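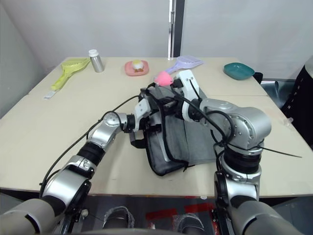
The form for capital equipment at Clollivthorpe had nine sections, and Ingeborg Pichler had filled in seven of them before she went down to the test room. Section eight was running costs. Section nine was headed Alternatives Considered and had a box two lines deep.

The request was for a second two-armed bench. The first had been leased in the spring and stood against the far wall of the test room, where it handled samples of the goods that came back from customers. The proposal was that a second one would go on the returns floor in January and take over bags, soft toys and small household items on the late shift. The supplier, Rüegg, had quoted for the arms, the base, the table and the first year of cover. The quote was valid until the end of the month. It was Saturday, November 22, 2025, and the building was heated to weekday levels in two rooms only.

Davor was in one of them. He had his coat on all the same.

"I need a figure for wear," she said.

"Wear on what?"

"Everything that touches the goods. Fingers, pads, cable ties if they're a cost."

"Cable ties aren't a cost."

"They're on your stores list."

"They're on everybody's stores list." He turned the screen towards her. "Finger sets are the cost. We buy them from Brosten at 854 a set. Rüegg will sell you the same part in their own bag for more."

She wrote down 854. A set was both hands. She asked how many sets the bench had used since the spring, and he said three, then looked in the drawer and said four. One had been fitted the wrong way round and had split at the screw holes. She asked whether that one should be put down as wear or as damage. He said it depended on who was reading the form.

"Finance," she said.

"Damage, then. They've got a line for damage."

There was no line for damage. She had designed the form herself, two years earlier, from one used by the roads department of a city she had worked for before. On that form damage had gone under insurance. She put four sets in the margin and a question mark next to it.

The bench was in the middle of a run. The task was on the whiteboard in Davor's capitals: TOY / BAG / BOTH HANDS. The system that drove the arms was called Ginen and had been bought separately, before her time, on a licence that counted runs in blocks. A run was one attempt, started and finished by a person at the screen. An attempt that was stopped halfway still counted as a run. This had been discussed with the vendor and the vendor had been quite clear.

"How many this week?" she asked.

"Forty-seven."

"Good ones?"

"That's all of them. Good ones is a different sheet."

He found the different sheet. It had a column for the result and a column for remarks, and the remarks were longer than she had expected. Handle caught on left finger. Lining came with it. Zip closed, should have been open (my fault). Toy held, bag held, stopped for lunch. She read down to the bottom of the page and back up to the top, looking for a word that repeated often enough to be given a number.

"Handle," she said.

"Yes. Handles are bad."

"Is it a hardware fault or a training fault?"

"It's a handle fault. A box has sides. You tell the arm where the side is and it stays there. A soft bag has a side until you touch it." He rubbed his hands together. "If you're asking whether a better hand would fix it, Rüegg say yes. They've got one with a sensor in the tip."

"Price?"

"It's an option on page four of the quote."

She had read page four. The option was 1,822 for each hand, with nothing about spares. She had left it out of the request on the grounds that an option was by definition not required, and had not thought about it again until this moment. Two arms made it 3,644. She did the sum on paper, beneath the finger sets, and drew a box round it.

"Would you buy it?" she asked.

"With my own money?"

"With the budget."

"I'd borrow one first. I'd put it on the right arm, leave the left as it is, and run the same job a week. Then I'd know." He looked at the arms, which had stopped and were waiting. "They won't lend one. I asked."

"In writing?"

"On the phone."

She made a note to ask in writing.

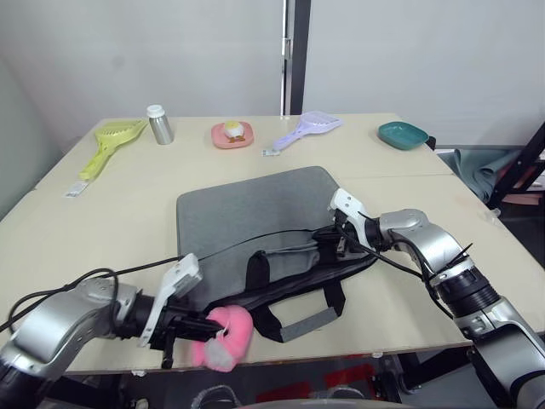 The next run started while she was still copying figures. She had seen the bench working before, but always with visitors present, when it was given a box. She moved her chair so that she could see past Davor's shoulder. The right hand had hold of the bag by its edge. It was slow work and there was very little to hear: the fans, and now and then a small click as a cable shifted against the arm. The left hand had the pink toy.

"What's the cycle time?" she asked, keeping her voice down for no reason.

"On the form, or today?"

"Is there a difference?"

"The form's got the figure from Rüegg's brochure. That's a box."

She turned back to section four, Expected Output. The figure was there in her own handwriting, with the source given as supplier. She had multiplied it by the hours in the late shift and then by the working days in a year, and the answer had been used in section five to justify the answer in section six. The payback period was stated to one decimal place. All of it had been done correctly.

She crossed out the figure in section four.

"Give me one for bags," she said.

"I haven't got one for bags. I've got one for this bag."

"Then give me that."

He gave it to her. She worked it through on the back of the stores list, section by section, in pencil. With the brochure figure, the bench paid for itself inside the lease. With Davor's figure it did so some time after the lease had ended and the equipment had gone back to Rüegg. She checked the division and got the same result.

"That's one week," Davor said. He had been reading upside down. "It was worse in the summer. You could draw a line through it and see where it goes."

"Finance don't accept a line."

"What do they accept?"

"A supplier's figure," she said. "Or a year of our own."

A year of their own would be 12 monthly sheets, and they had seven, of which two were from before anyone had thought to separate the good runs from the rest. She asked if those two could be reconstructed. He said the recordings existed, and that somebody could sit and watch them. She asked how long that would take. He said it would take exactly as long as the recordings.

The run ended. Davor typed something in the remarks column, deleted it and typed something shorter. Then he got up and went over to the table to set things out again for the next one. He did this from a printed sheet, although he plainly knew it by heart. Everything had a place and the places were varied on purpose, within limits, so that the arms would not come to depend on them. It took him nearly as long as the run had.

Ingeborg watched this and looked at the form again. Section eight allowed for power, spares, cover and licence. It did not allow for a person to put things back.

"On the returns floor," she said, "who does that?"

"Does what?"

"What you're doing."

He straightened up. "On the floor it comes off the belt. Nothing gets reset."

"It comes off the belt in a heap."

"In a tote."

"In a heap in a tote," she said. "And who takes it out and lays it on the table?"

Davor thought about it. He was a fair man about machinery and did not like to be hurried. "The late shift," he said.

"The late shift is section six. The late shift is the saving."

"Not all of it, then."

"No." She wrote one operator, part time, under section eight, and left the amount blank. She would need the hourly rate from personnel, and personnel would not be in until the week. The quote ran out before the next budget meeting but one. It might be possible to have it extended, if Rüegg thought the order was real, and she was fairly sure that Rüegg would think so for as long as she kept asking about page four.

She drafted the letter there, at the end of Davor's desk. It asked for one sensing hand, right side, on loan for a period of four weeks, with the mounting kit and the cost of carriage at Clollivthorpe's expense. It asked for the quote to be held at the same price until the end of January. It asked, in a separate paragraph, whether the cycle time given in the brochure had been measured on rigid goods, and if so whether a figure for soft goods was available and could be sent.

"They'll say it varies," Davor said.

"I'd like them to say it in writing."

She dated the form and put it in its folder without signing it. In the box for Alternatives Considered she had written: Wait. It left a line and a half. After a while she took the folder out again and added the price of four finger sets, 3,416, of which one set damage, and asked Davor whether the drawer was the only place he kept them.

"There's a tin," he said, and went to look for it.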